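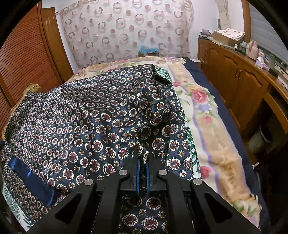
How do I wash a satin robe without ruining it?

Posted in Laundry and Clothing Care

I was given a satin robe in January and it needs washing now. The care label was cut out before I got it, so I don't know what the fiber is. It's shiny on the outside and dull on the inside, dark, with a print all over. The tag at the neck only says Plukent and a size.

I have a top loader with a center post and no delicate cycle, only Normal, Heavy and Quick. There is a small mark near one cuff that I think is hand lotion. The dry cleaner in Jostitby wants more than I would like to pay for a robe, and they are only open until 6 in the evening, when I'm still at work. Can I do this at home? I'm also not sure about ironing it. The back is badly creased from being folded in a drawer.

Jocelyn Sutherland

Mwende Were

Find out what it's made of first. Satin is a weave, so the word doesn't tell you much. Most satin robes sold today are polyester. Some are silk, and a few are acetate, and those need more care.

Look inside the side seams for a loose thread or a bit of extra seam allowance. Snip off a short piece, hold it in metal tweezers over the sink and touch it with a match. Polyester shrinks away from the flame, melts and leaves a hard bead. Silk burns slowly, smells like burned hair and leaves ash you can crush. Acetate also melts, but it smells of vinegar. If you get acetate, keep nail polish remover away from it, as the acetone will put a hole in it.

Next, test the dye. Wet a white cloth with cool water and a drop of detergent and press it on the inside of the hem for a minute. If a lot of color comes off, stop there and take it to the cleaner. A faint tint is normal for dark colors, but wash it alone.

For polyester, I would do this:

Treat the lotion mark first. It's an oil stain, so water alone won't move it. Put one drop of clear dish soap on it, work it in with a fingertip from the back of the fabric and leave it for 15 minutes. Don't scrub with a brush. Satin snags, and the rubbed spot will look dull afterward.

Fill a clean sink or tub with cool water and a small amount of liquid detergent. Powder can leave white streaks on dark cloth. Turn the robe inside out, take the belt off and push it up and down in the water for a few minutes. Drain, then rinse until the water is clear.

Don't wring it. Lay it on a bath towel, roll the towel up and press down on the roll. Hang it on a wide plastic hanger out of the sun. Wood hangers can mark wet fabric.

Iron it inside out on the lowest setting while it is slightly damp, with a cotton cloth between the iron and the robe. Keep the iron moving. If you have a steamer, use that on the back creases and skip the iron.

For silk, do the same but with a detergent made for silk and wool, and no soaking. Regular detergents often have enzymes that are hard on silk. Test the dish soap on the hem too before you put it on the cuff.

I did alterations at Okoth for six years and the damage I saw most was from heat. Dryers mainly, then irons.

usness_pete

i just put mine in a mesh bag on cold with the towels and it's fine. had it for years. cost $50 so i wasn't going to baby it

Mwende Were

I'd leave the towels out. Terry cloth is rough on satin and it sheds lint that shows on anything dark. The mesh bag is a good idea if you use the machine. Quick on cold with a few light things like T-shirts would be all right for polyester. Nothing with a zipper or hooks.

Jocelyn Sutherland

Thank you both. I did the thread test and it melted into a hard little bead with no vinegar smell, so polyester. The white cloth came away a very pale blue. I'll wash it by hand this weekend with nothing else in the tub.

One more thing - the belt loops are only held on by a few stitches each. Should I fix those before or after?

Mwende Were

Before. Wet fabric is heavy and they will pull. Use polyester thread and a fine needle, size 9 or smaller, so you don't leave holes. Go through the seam allowance as well as the outer layer if you can reach it.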